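How to mark out a work table in a taped grid

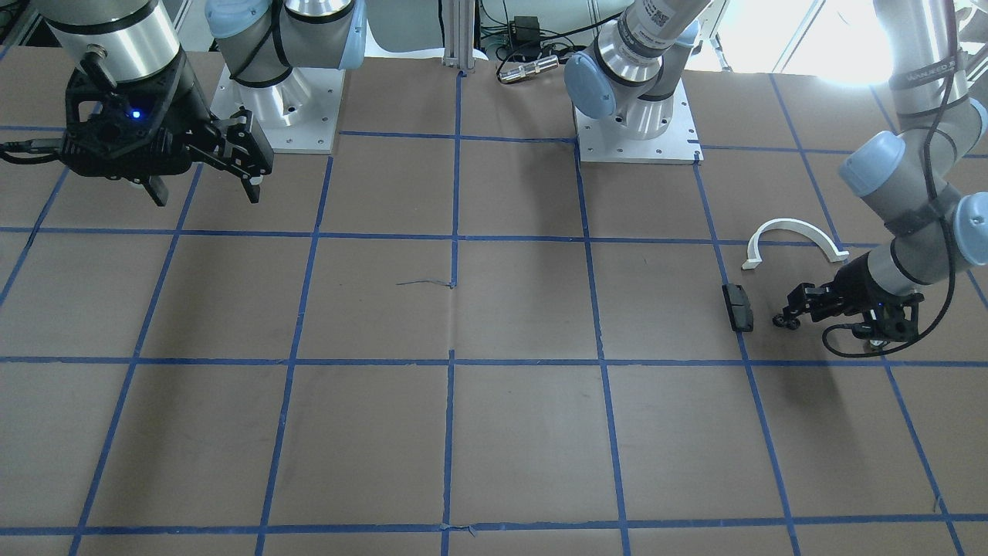
Stondard Workshop Club, Bench and Fittings Group

A grid of masking tape is the cheapest way to divide a large table into places. We use one for sorting parts, for laying out kits before they are packed, and for any job where two people need to talk about the same spot without pointing. It takes under an hour to put down, and it comes off again when the table is wanted for something else.

The table on this page has a brown top and blue tape. Any pair of colours will do as long as they are easy to tell apart from a standing position. Blue on brown is good. Cream tape on a pale top is hard to see under the strip lights and we no longer use it.

What you need

Low-tack masking tape, one roll, blue
A steel rule or a long straight batten
A tape measure
A soft pencil
A damp cloth and a dry cloth
Scissors or a craft knife with a fresh blade
A plastic scraper for taking old tape off

The club buys Tanari tape by the box and it is kept on the shelf under the window. Vávra tape also works but is a little thinner and tears more easily along its length. Do not use parcel tape or electrical tape. Both leave glue behind.

Before you start

Take everything off the table that will come off. Wipe the top with the damp cloth, then the dry one, and leave it for a few minutes. Tape put onto dust will lift at the ends within a day or two.

If anything is bolted down near the back edge, leave it where it is and work around it. Measure from the front edge of the table and treat the space around the plates as margin. Do not try to run tape up against the screw heads. Stop short and leave a clean end.

Decide how many cells you want before you cut anything. It depends on what is going into them. For boxed kits we make the cells 381 mm square, which takes the standard tray with space to get your fingers round it. For small fittings you can halve that. Cells that are too small are more trouble than no grid at all, as things end up sitting on the lines.

Marking out

1. Find the middle of the front edge and make a small pencil mark. Do the same at the back, just in from the edge.

2. Lay the batten between the two marks and draw a light line, or simply put a pencil dot every 75 mm. This is your centre line and all the other lines are measured from it.

3. Measure out to each side by the width of one cell and mark front and back. Repeat until you run out of table. Any narrow strip left at the sides can stay unmarked.

4. Measure up from the front edge for the cross lines. Leave a margin at the front so that the first strip is not rubbed off by sleeves.

5. Check one cell corner to corner both ways. If the two measurements are within a few millimetres, carry on. If they are not, the batten has slipped and the line needs doing again.

Putting the tape down

6. Start with the centre strip. Stick the end down just below the back edge and unroll the tape towards you, keeping it low and close to the surface. Do not pull it tight. Stretched tape creeps back later and goes wavy.

7. Press it down with a dry cloth as you go, working from the stuck end.

8. Put down the remaining strips that run front to back. On a table deeper than 900 mm this is easier with one person at each side.

9. Now run the cross strips over the top, from one side of the table to the other. Use one length for each if you can. Where you have to join two pieces, overlap them by a thumb's width and try to make the join in the middle of a cell edge, away from the corners.

10. Trim the ends with scissors before sticking them down. Torn ends hold well enough but they look untidy and collect fluff. If you use a knife on the table itself, press lightly. The top will mark.

A strip with a slight wave in it is nothing to worry about on a sorting table. If the line wanders by more than the width of the tape, lift it while it is fresh and lay it again.

Naming the cells

Letters across and numbers front to back is the usual way. Write the labels on short bits of tape and stick them along the front margin and down one side. Writing inside the cells gets covered up as soon as the table is in use.

The list for each job goes on the clipboard, with the cell beside each item. Our Kakamness packing list is set out like this and can be copied for other jobs.

Looking after it

Wipe along the strips, not across them. Replace any strip that has started to curl. A worn corner can be patched with a short piece over the top, but after two or three patches it is better to take the whole length off.

Change all the tape every April whether it looks worn or not. Old tape hardens and comes away in splinters. To remove it, lift one end with the plastic scraper and pull back slowly at a low angle. Any glue left behind will come off with warm soapy water and some rubbing. Do not use a metal scraper.

Used tape goes in the general waste. Put the part roll back on the shelf with its end folded over.

Page last changed 2022-11-01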